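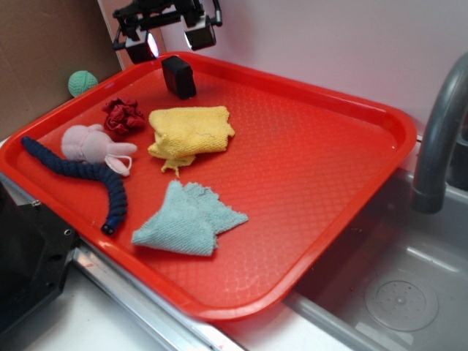
Maio, seis e meia da manhã. Hoje acordei antes do despertador e decidi arrumar a cozinha, que já me dava vergonha. Moro nesta casa há pouco tempo e ainda não sei bem onde ficam as coisas, por isso tudo vai parar à bancada, perto do lava-loiça. O tabuleiro vermelho alaranjado foi a minha melhor compra deste mês. Custou 700 na loja Garrido e eu achei caro, mas agora ponho nele tudo o que anda perdido e pelo menos vejo o que tenho. O coelho de peluche cor-de-rosa foi para lá com a toalha azul e com a amarela, de malha, que já tem a borda a desfiar. Tenho de lhe cortar aquele fio, ou então coser, se encontrar a agulha.

Comecei a separar às sete. As toalhas vão todas para a máquina, mas o pano vermelho escuro vai sozinho, porque na casa antiga um pano assim me estragou uma camisa branca e não quero repetir a experiência. O coelho lavo à mão, com água morna e pouco sabão. A minha irmã diz que se pode meter na máquina dentro de uma fronha, a 60 graus não, claro, mas eu tenho medo pelas orelhas.

O brinquedo comprido, azul escuro, é uma lagarta ou uma cobra, conforme o dia. O meu sobrinho chama-lhe Mornetti e não sei de onde tirou este nome. Ele volta no fim do mês e quero ter os brinquedos limpos antes. A bola verde também precisa de uma boa passagem por água. Com aquela superfície em rede, parece-me que o melhor é uma escova de dentes velha.

Ao meio-dia telefonou o Baltasar Peñalver, do apartamento 906, para perguntar se eu ainda tinha caixas de cartão das mudanças. Disse-lhe que sim e que podia vir buscar algumas, menos as grandes. Ficámos a falar um bocado sobre o prédio e sobre o preço da água. Ele fala muito depressa e eu perco sempre uma parte, mas é simpático e repete sem se aborrecer.

À tarde fez vento e pus a corda na varanda. Falta comprar molas, detergente e um cesto para os brinquedos. Amanhã passo outra vez na Garrido, se não chover.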